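Girora Cider House opens guest rooms and a new cellar tasting in Prilevwood

PRILEVWOOD, May. Girora Cider House will add a guided cellar tasting to its orchard visits this summer, along with overnight rooms on the upper floor of the old press building.

The tasting covers four ciders and one apple brandy, served with bread and local cheese. Each session takes up to 20 guests and starts at 3 p.m. Visitors walk through the barrel room first, then the bottling area. Tickets can be booked at the farm shop.

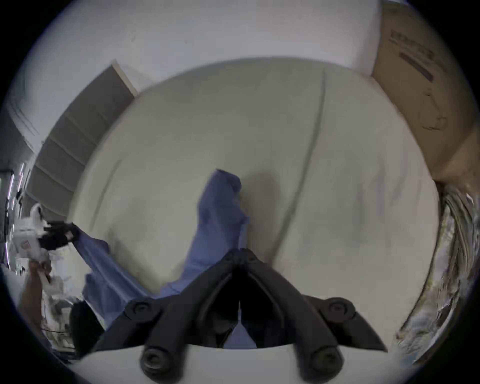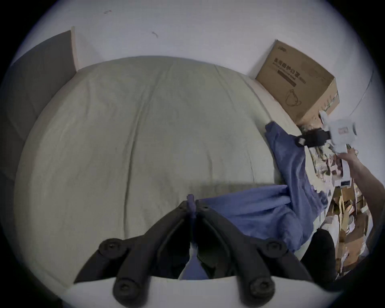
## Rooms and rates

Overnight stays include breakfast and a place at the afternoon tasting. Guests who stay two nights also get a walk through the Gena block, the oldest part of the orchard, with 369 trees still bearing fruit.

Parking is next to the shop. The cellar has 14 steps and no elevator, so a ground-floor tasting is offered on request.

## About Girora Cider House

Girora Cider House is owned by Wongsuwan Orchards. It grows 1,544 apple trees on the hill above Prilevwood and sells its cider at the farm shop and in restaurants nearby.

Press visits can be arranged through the shop.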